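Can a machine clear the kitchen table yet?
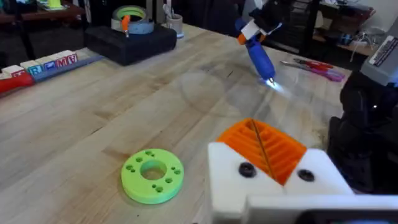 A two-arm set-up at the workbench, with scissors, a tray of alphabet blocks and a blue hand tool held by one of the grippers.

Readers have been asking since April whether any of the robot arms now on sale can do a useful job in an ordinary house or a small workshop. The short answer is a few jobs, slowly, with a person nearby. The longer answer depends on which job you mean.

Storkine, the small firm in Nidamton that sells arm kits to schools and repair shops, has been keeping a log of everyday chores tried on its benches. The list was drawn up by asking customers what they would most like to stop doing. Most of the replies were dull and sensible: put the tools away, wipe the table, sort the screws, fold the tea towels, empty the dishwasher. The firm let us read the log for this issue.

Tidying comes out best. Given a tray and a set of wooden blocks, a pair of arms put the blocks on the tray in 179 tries out of 200. The misses were nearly all of one kind, where a block was nudged on the way down and tipped over. A person would pick it up again without thinking. The arms carried on to the next one and left it lying there.

Scissors are harder. They lie flat, there is not much to get hold of, and the handles can swing open once they are lifted. On a bare wooden table the arms managed it in 19 tries out of 30. On a patterned cloth the log simply says "poor", with no number beside it.

Handing a tool from one arm to the other is still unreliable. Holding a tool steady over one spot on a table is much easier, and this is where small workshops may see some use first. Plenty of bench work needs a third hand that does not get tired. If an arm can hold something in place while you work on the other side, it has earned its space, even if it can't do anything clever with what it is holding.

Fingers matter more than we expected. Storkine prints its own gripper parts and changes the design often. Harder pads wear well but let smooth handles slip. Softer ones grip better and need replacing sooner. A customer with a printer can make new ones overnight, and several on the mailing list already do.

Cloth remains a problem. The arms can pick up a tea towel and they can put it down, but what comes out in between is seldom a fold anyone would put in a drawer. Onuvik, which sells the software many of these kits run on, says an update for soft items is in testing. It gave no date. We will try it when it arrives.

Dishwashers were dropped from the log early on. The arms could not reach the back of the lower rack, and wet glasses were judged too risky.

As for speed, a person clears a bench in the time it takes the arms to deal with two or three things. That matters less if the job can be left to run while you do something else, but at present you can't go far. Every session in the log had someone sitting by the stop button, and it was pressed fairly often, mainly when the two arms were about to meet in the middle.

Our view is that a household should wait. A repair shop or a school workshop with a spare bench and a patient member of staff could start now, provided it picks one job and sticks to it. Putting things back on a tray is a good first choice. Keep the lighting the same from day to day, clear away anything that isn't part of the job, and fix the tray down so that it can't slide.

Next issue we look at Paiva, a wheeled base that is meant to carry a single arm from room to room. If you already own one, please write in and tell us how it gets on with door sills and rugs.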